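The case for the small bottle

My sister-in-law buys soda in the big bottle because it costs less per glass. She is right about the price. I have done the math at the Fernora on our side of town and the big bottle wins every time, by enough that a sensible person would stop reading here.

I still buy the small ones, and I think more households should.

Start with what happens to a big bottle in a house like ours. It gets opened on the first evening and everyone has a glass. The next day it is fine. By the day after that it has lost its bite, and the last third stands in the refrigerator door until I pour it down the sink. I have never seen that third counted in anyone's price per glass. When I count it, the two sizes come out a lot closer than the shelf tag says.

Then there is the matter of how much a person drinks. With a big bottle on the table, people pour until they feel they have had some, and then they pour again because it is there. A small bottle has an end. When it is empty you have to get up and decide to open another one, and most evenings I don't. I gave up soda entirely for 4 months once and hated it. I have kept to small bottles for 9 years without any trouble.

I also like the thing itself. A small Coca-Cola on its side on a plain gray table, with the red as bright as it is, looks like a treat. A two-liter jug looks like supplies. I know that is packaging doing its work on me, and I don't mind. We drink from nice cups for the same reason.
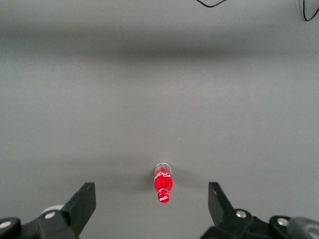

Savolainen disagrees, and wrote to tell me so after I made a shorter version of this argument in May. The trouble with small bottles, the letter said, is that you end up with caps and empties in every room and twice the plastic in the bin, and a grown adult ought to be able to put the lid back on a big bottle and stop at one glass. Get a better cap, pour less, and save the money.

The plastic is the part I can't wave away. Several small bottles do use more of it than one large one for the same amount of drink. What I can say is that our recycling went down when we switched, and that was simply from drinking less. If you switch and drink the same amount as before, Savolainen has you beat.

On the lid I don't give any ground. I have tried the pump caps and the clamp caps. I have stored the bottle upside down, which did nothing except leak on the lettuce. An opened bottle goes flat, and the more empty space there is above the drink, the faster it seems to go. As for stopping at one glass, some people can. I was raised in a house where the bottle stayed on the table until it was finished, and I pour like it.

There is one place where the big bottle is the right choice, and that is a crowd. When the Dorkano block party comes around, with 200 people and a line at every table, I buy the biggest bottles they sell and so should you. They get emptied in minutes and nothing has time to go flat. My argument is about a weeknight kitchen with two or three people in it.

If you want to try it, buy one pack and no more. Put two in the refrigerator and the rest in a cupboard that takes some effort to reach - ours go behind the rice cooker. Warm soda is not much of a temptation, and it takes a while to chill. When the two cold ones are gone, that's it until somebody remembers to put in more. In our house that can take days.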